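Volunteering with Rajan in November, is the program fee worth it?

keerthana_m
Posted 25th September
Hi all! I've been accepted for a health outreach placement with Rajan (the diabetes and blood pressure one, they go out to villages and do screening days) and I'm so excited, but the fee is 2000 dollars before flights and my parents think I'm nuts. It covers 15 nights with a host family, meals, airport pickup and training. I'm a nursing student, second year, so I can take a blood pressure but that's my limit. Has anyone here done it? Did you feel useful or were you mostly in the way?

kpinto
I did the same placement last year and loved it. Most days I was on the sign-in table, writing down names and handing out the diet leaflets, and once a week we went into the high school to talk about sugar and soft drinks (the kids will roast you, be ready). The nurses let me do blood pressures after the first few days. Bring comfortable shoes and a refillable bottle. My host mom still messages me!

S. Hegde
I'm going to be the grump. 2000 dollars would keep a local health worker on the road for quite a while. If the job is writing names on a form, somebody from the village can do it and won't need a translator. Ask Rajan how much of the fee reaches the clinic. I asked Lemus that before I signed up with them and got one very cheerful paragraph with no number in it.

kpinto
That's fair about Lemus, but Rajan did send me a breakdown when I asked. The biggest chunk was the host family and food. I don't think the clinic would have gotten my money otherwise, I'd have spent it on a beach.

S. Hegde
Then donate it and skip the beach, lol. But okay, a breakdown is better than I expected.

balu_raju
Somewhere between you two. I've done two trips with Prarnon and the short one was a waste of everybody's time, mine included. By the time I knew where the cuffs were kept I was packing. Keerthana, can you stay longer? Even one extra week makes a difference.

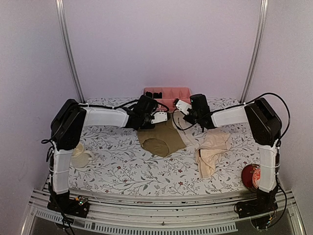
Also check the insurance before you pay anything. Mine looked fine until I read the part about clinical work, which it didn't cover at all, and I had to buy a separate policy for 93 dollars the night before I flew. Ask them in writing if you're covered while you're handling needles.

keerthana_m
Ooh, I hadn't thought about insurance, thank you! I can't stay longer because of exams, sadly. I've emailed Rajan for the breakdown and asked about needles too.

kpinto
Good plan. Message me if you want my packing list.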